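The Office of Weights at Clindport 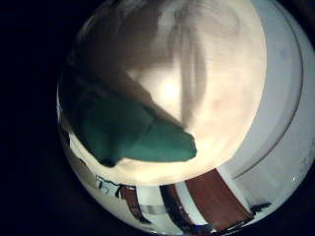
A pale, rounded surface, lit softly, brightest near the center.

The Office of Weights received its notice of closure in October. The notice was addressed to the Superintendent, Ragnheiður Hauksdóttir, and it granted the Office 30 working days in which to settle its accounts, return its seals to the Ministry at Fundenell and dismiss its staff in order of seniority.

The Superintendent read the notice aloud at nine in the morning, as the regulations required. Mr. Prendergast asked whether the order of seniority began with the longest service or the shortest. The regulations did not say. A letter of inquiry was sent to Fundenell by the noon boat.

While the reply was awaited, the work of the Office continued. Merchants brought their scales up from the harbor, and Berhanu Moges tested them against the standards kept in the lower room. A grain dealer from Purba was fined for a short measure. He paid in coin, and asked who would fine him the following year.

"That matter has not been assigned," said Mr. Moges, and wrote out the receipt.

On the 13th working day the Superintendent opened the oldest of the ledgers in order to close it. She found an entry in a hand she did not know. It recorded that a weight of one pound had been lent to the monastery at Ganden, for a term of 20 years, and that the Office could not be dissolved while any of its standards remained outside its walls. The term had long since passed. No return had been entered.

She called the staff together and read the entry in the same voice she had used for the notice.

"Shall I write to Ganden?" asked Mr. Prendergast.

The Superintendent considered the question until the harbor bell had rung.

"You may draft a letter," she said. "It will need to be reviewed."

Mr. Prendergast sat down and began to cut a pen. In the lower room, Mr. Moges called for the next scale.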